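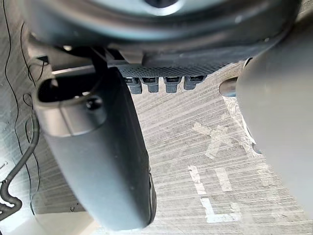 What is the Halville bench guide?

It's a set of working rules for small robot arms used on shared benches: who may start one, how the work area is marked, what gets checked before a run, and what gets written down afterward. Pamon wrote the first version for its own shop in Halville, and other shops kept asking for copies, so we tidied it up and put it online. We love that people use it!

Is it a legal standard?

No. It sits underneath whatever the law, your insurer and the arm's manual require, and if any of those is stricter than we are, follow the stricter one. Think of the guide as house rules. It covers the everyday stuff that formal standards leave to you, like which tape mark means what and where the logbook lives.

Who keeps it up to date?

Ásdís Briem edits the guide. Changes come in from the shops that use it, mostly Pamon, Vídalín and Korkia, and she works through them in one long sitting each April. Small fixes (typos, a clearer drawing) go in whenever they turn up. The current text was posted on Sunday, August 30, 2020, and it replaces everything before it.

Do the rules apply to hobby arms too?

They apply to any powered arm that moves by itself on a bench other people walk past. We used to have a lower weight limit, and we dropped it. A light arm can still pinch a finger or sweep a mug of coffee into somebody's keyboard, and the checks are so quick on a small machine that you may as well do them.

How should floor and table marks be laid out?

Every mark has one meaning, and that meaning is on a card at the station. The guide suggests a cross for a reference point and a corner for the place where a tray or fixture sits, but you can choose your own shapes as long as the card agrees with them. Please don't let a second project add its own marks on top of yours without updating the card. Two teams at Korkia once shared a bench this way, and for a week each of them was carefully lining up to the other team's cross.

What tape do you recommend?

Anything that contrasts with the surface and peels off clean. Test a short piece in a corner first, especially on painted tops. Matte tape is a real gift if you use cameras, as it throws much less glare.

When does worn tape need replacing?

Replace it when two people would disagree on where the edge is. Ragged ends are fine on a mark that only tells you where to stand. On a mark the arm is lined up to, re-lay the whole thing, then run the reference check again before any real work. Don't patch a reference mark with a fresh piece at one end! You get a mark with two slightly different edges, and everybody picks a different one.

How close does the reference check have to be?

Within 2 millimeters, measured at the mark, with the tool that will be used for the job. If your work needs better than that, tape is the wrong reference and you should be using a pin or a machined stop. Write the measured number in the log, even when it's good. A string of good numbers that slowly gets worse is one of the most useful things a logbook can show you.

What is the rule on cables and hoses?

They have to clear every moving part through the full range of motion, and you have to watch that happen at slow speed before you run at working speed. Look for:
tight bends close to a fitting
loops that could catch on a finger or a bracket
anything resting on the work surface inside the marked area
ties pulled so snug that the cable can't slide when the wrist turns

A bit of slack is good. Slack hanging where the tool can reach it needs a clip. We get more mail about this section than any other, and people send in wonderful clip designs, so keep them coming.

Can I swap gripper fingers without redoing the checks?

You can swap them for an identical pair and do the short check: screws snug, fingers close evenly, reference mark within limits. A different shape or length means the full check, including the slow run for cables. Longer fingers reach places the old ones never did, and that's how a hose which was safe on Thursday gets snagged.

Who is allowed to start a run?

Anyone signed off for that arm, at that station. Sign-off doesn't carry over to another arm, even of the same model, and it doesn't carry over between shops. That sounds fussy, I know. The training itself takes less than an afternoon, and most of it is learning where the stop buttons are, what the marks mean and which odd habits that particular setup has.

What speed should a first run use?

Never above 50 millimeters per second at the tool, with one hand on the stop. After a clean slow run you can go up to 200 millimeters per second, then to working speed if your own risk assessment allows it. Any change to the program, the tool or the fixture puts you back at the slow run. Changing a comment in the code doesn't count (yes, we were asked).

Does somebody have to stay at the bench during a run?

During the slow run, yes, and within reach of the stop. After that it depends on your guarding. On an open bench with no fence or light curtain, the guide says someone signed off stays in the room and can see the arm. Being in the room with headphones on and your back turned doesn't meet the rule.

What goes in the log?

Name, arm, tool, reference number measured, start time, end time, and anything that surprised you. That last column is the best part. Vídalín sent us a copy of theirs, 136 entries long, and it is a terrific read: odd noises, a screw that kept backing out, a shadow that fooled the vision software every day after lunch. Three changes in the current guide come straight from it.

Paper or digital?

Either. Paper by the station tends to get filled in at the time, digital is easier to search. If you go digital, make sure the person at the bench can write to it without leaving the bench.

We had a near miss. Do you want to hear about it?

Please! Tell your own safety person first, and leave the setup as it stands until they've seen it. Then send us what you can share. We take out names and shop details before anything goes in the guide, and we'll show you the wording before it's published.

Can we change the guide for our own shop?

Go ahead. Add rules, rename things, translate it, print it huge and hang it on the wall. We ask two things: put your shop's name on the changed version so readers know whose rules they're following, and if you loosen a rule, write down why next to it. The Korkia version has a lovely section on working around visitors that we're hoping to borrow next April.

Is there a short version?

There's a single-page card with the start-up checks in order, made to be laminated and kept at the station. Use it as a reminder once you've been through the full guide. You'll find it on the downloads page, under the guide itself, along with blank log sheets and the template for the mark card.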